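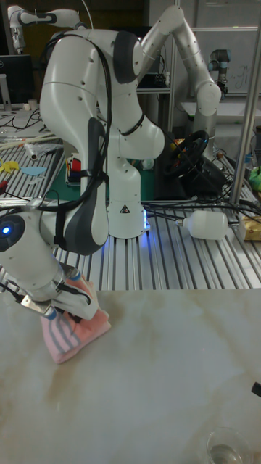 Posted by Laine Hunt, Haltum Home Linens | Updated Jun 16, 2026

Wusby Hand & Kitchen Towel, Striped
Item 847
Sold single or in packs of 10
113 reviews

Back in stock. Sorry for the wait, the November shipment sold through way faster than we planned and the mill was backed up after that. All colors are orderable again except the green, see further down.

Quick version for people who already know the Wusby: same towel, same size, same cotton. New hem. Slightly softer out of the bag. Price unchanged for singles, pack price a little lower than last year.

For everybody else, read on.

What it is

A midweight cotton towel for hands, dishes, counters. Waffle on one side, flat on the other. Stripes are woven in, so they go all the way through and don't crack or peel like a print would. Hanging loop on one corner. No fringe, no embroidery, no logo except the small tag, and the tag tears off clean if tags bug you.

Folds down small. Good size for an oven door handle or a ring by the sink. Too small for a bath towel, please don't order it as a bath towel, we get that return a lot. For bath size look at the Chisholm, different page.

Colors

Pink with stripes (best seller by a mile)
Oatmeal with blue stripe
Plain white
Rust
Green – sold out, maybe fall, no promises

Screens lie about pink. Ours is a light pink, on the dusty side in evening light, brighter by a window. If you're matching paint, order a single first and then get the pack. Shades can shift a hair between dye lots. The lot number is on the paper band, keep the band if you think you'll add more later and tell us the number when you order. We can't always match but we try. 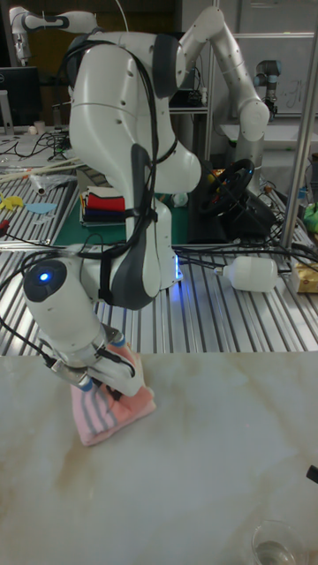 First wash

Wash before you use it. All cotton like this has a bit of finish on it from the mill and it will push water around instead of soaking it up. One wash fixes most of that. Three washes and it's where it should be.

Cool or warm water, regular detergent, no softener. Repeat, no softener. Softener leaves a coating and then people write us that the towel stopped drying. It did, it's waxed now. If that already happened, wash once hot with a cup of white vinegar and no soap, then once again normal. Usually comes back.

Wash the rust color alone the first time. It bleeds. Says so on the band but the band ends up in the trash.

Drying: line or tumble on low. They shrink some in the first dry, more in length than width. We cut them long for that reason, so the listed size is the after-wash size. Lint is heavy in the first load, then it settles down. Clean the filter.

Bleach is OK on plain white only. On the striped ones it'll take the color out in patches.

Stains

Tomato, curry, coffee – cold water right away, dish soap, rub it, leave it sit a while, wash as usual. Grease wants dish soap on the dry cloth before any water. Berry stains we have mostly given up on. Karine Bélanger in our returns office swears by boiling water poured straight through the spot from a height, over the sink, gloves on. Try it at your own risk.

Mildew smell means it sat in a pile. Hot wash, full dry, and hang it open next time.

What changed on the hem

Old hem was a single fold, one row of stitching. It came loose at the corners for heavy users, mostly cafes and daycares. New hem is a double fold with a bar tack at each corner and the loop is sewn into the tack instead of on top of it. Corners lie a bit thicker. You'll notice it when you stack them, the pile leans. Fold in thirds the long way, then in half, then in half again, and flip every other one when you stack.

If you still have the old version and a corner opened up, send us a photo with your order number and we'll send a replacement. No need to mail the old one back. Cut it up for rags, they make great rags.

Stacking and storage is the other thing people ask about. A drawer is fine. Open shelf is fine too but keep them out of direct sun, the pink fades first

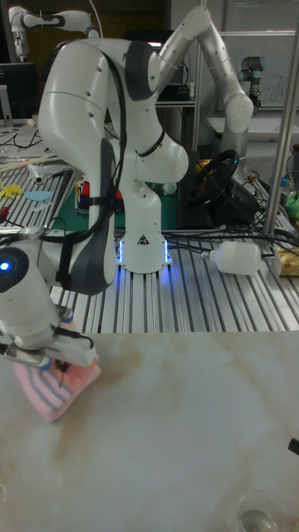 and then the rust, and the fade shows along the fold line so you get a pale bar across the middle. Rotate the pile once in a while. Bottom to top. Rolled towels in a basket look nice and hold up OK, just don't cram them, the waffle side flattens out and needs a wash to puff back up.

Glassware

Use the flat side. The waffle side leaves lint on glass until it has been through a good few washes. If you polish a lot of wine glasses you really want linen, and we don't sell linen at the moment. The Zosteck blend is closer if you need somthing now. Less absorbent, almost no lint, wrinkles like crazy.

Bulk and trade orders

Use code 1222 at checkout for trade pricing. Needs a business address. Restaurants, salons, rentals, schools all OK. Minimum is two packs, colors can be mixed by the pack but not inside a pack. Josée Beaulieu handles trade accounts, reach her through the contact form and pick "trade" or it goes in the general pile and takes longer.

We don't do custom stripes. We don't do custom tags either, we tried it and it was a mess.

Shipping and returns

Ships flat in a paper mailer, packs ship in a box. Singles usually go out next business day. Returns accepted unwashed with the band on. Washed ones only if there's a defect – pulled thread, bad seam, stain from the mill. Little slubs in the yarn are normal, not a defect, they're part of the cloth.
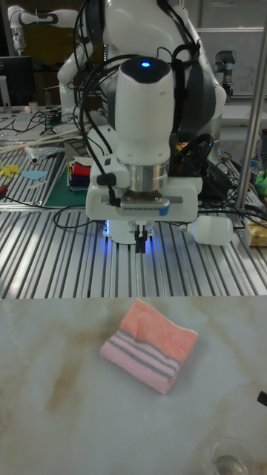 From the reviews

"Bought a pack for the lake house and another for home. They dry hands fast and they dry out fast too which matters up there. Took off one star for the lint." – Ravinder L.

"Thinner than I thought but I like that now. My old thick ones never dried." – verified buyer

"Pink is pretty. The loop is too small for my hook." – Hélène G.

(On the loop: yes, we heard. Bigger loop is planned for the next run. For now it fits standard cup hooks and most peg rails but not the fat wooden pegs.)

Specs

100% cotton, woven and sewn in the same mill
Waffle / flat, two sided
Double fold hem, bar tacked corners
Corner loop
Machine wash warm, tumble low
Iron if you must, flat side only

Goes with

Haltum apron, oatmeal
Wusby dish cloth, same stripes, sold in threes
Chisholm bath towel

Questions on a dye lot or a order that hasn't shown up, use the contact form and put the item number in the subject line.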